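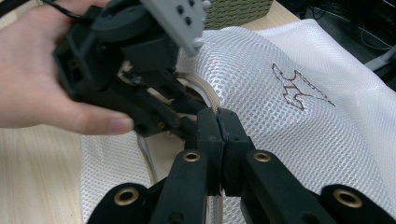

Hyun-seo Jin wendet ein, eine Vorführung mit zwei Handgreifern sei immer ein Kompromiss, denn der Mensch spüre das Gewebe nur über den Griff und müsse den fehlenden Tastsinn mit den Augen ersetzen. Wir teilen diesen Einwand zum Teil und gehen in diesem Abschnitt darauf ein.

**Abbildung 1:** Vorführung mit zwei Handgreifern an einem weißen Netzgewebe. Blick von hinten über die geschlossenen Finger des vorderen Greifers; links oben hält eine Hand den zweiten.

### 4.2 Vorführung von Hand im Vergleich zur Fernsteuerung

Für die Aufgaben mit weichen Gegenständen haben wir zwei Arten der Vorführung verglichen. Bei der ersten führt die Person die Greifer direkt mit den Händen (Abbildung 1). Bei der zweiten sitzt sie am Steuerpult Zollov und bewegt damit zwei Roboterarme. Beide Reihen wurden im Februar im Labor Corside aufgenommen, mit denselben 19 Personen und in wechselnder Reihenfolge.

Der Unterschied liegt vor allem in der Geschwindigkeit. Mit den Handgreifern dauerte eine Vorführung im Median 51 Sekunden, am Steuerpult haben mehrere Personen den Versuch nach Ablauf der erlaubten Zeit abgebrochen. Besonders schwierig war dort das Öffnen eines Netzgewebes, weil die Maschen nachgeben und die Falten sich bei jeder Berührung neu legen. Ein Band, das zwischen zwei Greifern geführt wird, verlangt außerdem, dass beide Hände ihre Bewegung gut aufeinander abstimmen. Bei der Fernsteuerung gelang das erst nach bis zu 5 Übungsversuchen.

Die Fernsteuerung hat jedoch einen Vorteil, den man nicht unterschätzen soll. Alle aufgenommenen Bewegungen sind für den Arm sicher ausführbar, da er sie schon einmal ausgeführt hat. Bei den Handgreifern muss die Bahn nachträglich geprüft werden. Menschen drehen das Handgelenk oft weiter, als es der Arm kann - dieser Fehler fällt während der Aufnahme nicht auf. Wir haben solche Vorführungen mit dem Filter Dobson erkannt und aus dem Training entfernt.

Zum Einwand von Hyun-seo Jin ist Folgendes zu sagen. Die fehlende Rückmeldung an den Fingern führt tatsächlich zu einem vorsichtigeren Griff, und diese Vorsicht lernt das Modell mit. Farzana Rana hat die Aufnahmen daraufhin durchgesehen und zwei typische Muster beschrieben: das Nachfassen kurz vor dem Anheben und das längere Verharren mit geschlossenen Fingern. Das zweite Muster haben wir durch Kürzen der Stillstände verringert. Das erste ist geblieben, auch in der Version, die später auf dem Datensatz Drekthorpe getestet wurde.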